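The picnic set comes out of the cupboard

Every household I know owns a set of plastic goblets, and no household I know can remember buying them. Ours came from Sirklow, the homewares chain that used to have a branch beside the ferry terminal, and they have survived two moves, a divorce (not mine) and a dishwasher that ate everything else. Real glass is for people with lawns they don't mow themselves.

I had assumed I was alone in my loyalty until I spoke to Aurelia Lungu, who runs the hire cupboard at Zinduvton and sends out 4000 pieces of unbreakable tableware between November and the end of March. She is not sentimental about any of it. "Colour is for finding your drink," she told me. "If you want to match, hire the clear ones and spend the night drinking your neighbour's shiraz."

Her other firm view is that plastic deserves proper packing. It won't shatter, but it scuffs, and a scuffed goblet looks like something you'd rinse a paintbrush in. So down goes the bubble wrap before anything else, and the goblets stand on that while you sort them.

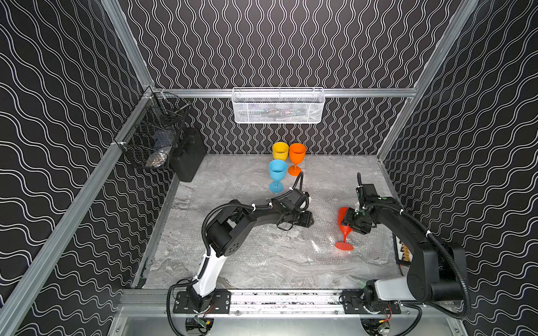
Bubble wrap, and the case against newspaper

My mother wrapped everything in newspaper, including, one July, a pavlova. The result with drinkware is a grey thumbprint on every rim and an afternoon lost to reading old real estate listings. Lungu banned it years ago. She buys her wrap on the roll and reuses each piece until the bubbles give out, which in a house with children is 42 minutes.

Stems are where the amateur comes unstuck. The bowl gets three layers and the foot gets none, and then the whole thing goes into the box bowl down, wobbling like a flamingo. Lungu wraps the stem first, then rolls from the foot up. I have tried this and it is fiddly. I have also tried not doing it, and now own a goblet that leans.
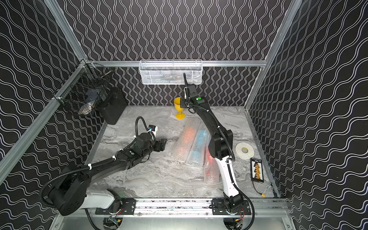
Wallpaper is a separate argument, and I'm going to have it. I papered my own packing nook last winter, a cupboard under the stairs barely wide enough for a tea towel, and was told by everyone that dark paper would make it feel like a coffin. It doesn't. I'd defend a black paper with white wavy lines to anyone, especially with the lines running upright across the back wall, where they give the eye somewhere to go. Put a marbled floor under it, grey with pale veins, and you have something close to a cocktail bar for the price of a roll and a bad back. Mihăilă, the paper shop I went to, talked me out of a fern print, and I remain grateful.

My goblets live in there now, wrapped, in a Nutovis crate with a lid that almost shuts. They come out for the cricket.

Related stories
The esky, reconsidered
Tea towels we have loved and ruined
Who keeps taking the good tongs?
A short history of the folding chair

Contact us | Advertise | Copyright Zinduvton Living | Back to top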